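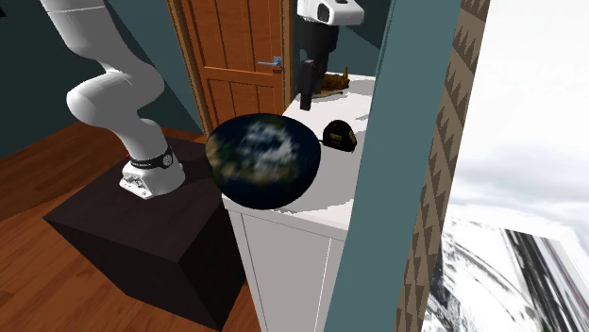

10 Oct 2025

Glaze tests, second firing of the Kakum series. Gearóid Phelan had the kiln unloaded before I got my coat off, bless him, and had the tiles lined up on the bench in the order they went in, so for once I can write this up without guessing.

The short version is that the tin white is much better and the iron brown is still sulking. The white on the Foley clay came out soft and buttery, with none of the pinholes that spoiled the last batch, and I put that down to the longer soak at the top (we held it 4 minutes last time, hardly worth the bother, and let it sit a good deal longer this time). I was so pleased that I carried one tile around in my apron pocket all morning like a child with a conker.

The brown is another matter. Where it went on thin it has a lovely toasted look, and where it went on thick it crawled back and left bare clay along the rim. Gearóid Fahy thinks I'm putting it over dust, and he may well be right — I do tend to pull things off the shelf and dip them without so much as a wipe. Next round I'll sponge every tile and leave them overnight. I also want to sieve the bucket again. It had lumps.

Recipe as mixed: 400 grams dry, water added by eye until it felt like cream, which I know, I know, is no way to keep a notebook. Will weigh the water next time.

Tile 223 has lost its label. If anyone finds a scrap of masking tape with my handwriting on it, please stick it on the page here.

The 2 mugs for the Grukside order are still drying under plastic. The handles feel leathery and I'd like them left alone, please, however tempting. They aren't due until December, so there's time for another brown test first, and Fahy has offered me space on the bottom shelf of his next bisque.

Still to do: order more tin, wash the sieve, find that label.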